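Larnix Owners Forum > Off Topic > Hernia repair and getting back to work

lorden_341
Had my consult Sunday. Surgeon wants six weeks off lifting. My share after insurance is $3,622. I hang drywall, so six weeks hurts. What did the rest of you do?

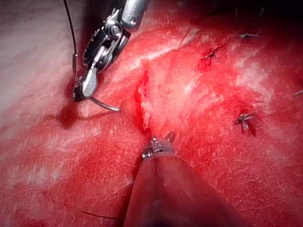 I have 200 hours of sick time banked and would like to keep some of it.

Uwe Wiegand
Take the six weeks. I went back at three and was sore until June.

pete_larnine
Disagree. I was on light duty after 10 days and had no trouble. Depends on the job and the size of the hernia.

Uwe Wiegand
Light duty isn't drywall. A full sheet is a lot more than the 30 pounds they cleared me for.

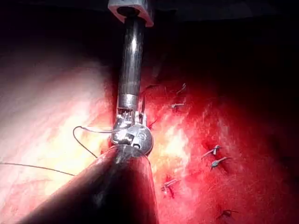

lorden_341
Boss says he can put me on estimates for part of it, so that helps. Still reading up before I sign anything. The jaw on that instrument is short and thin, with hinged parts and pins packed in above it. My wife won't look. Does short-term disability start day one or is there a wait?

echeverria_k
Mine had a seven day wait. Call HR and get it in writing.

pete_larnine
Same here, seven days.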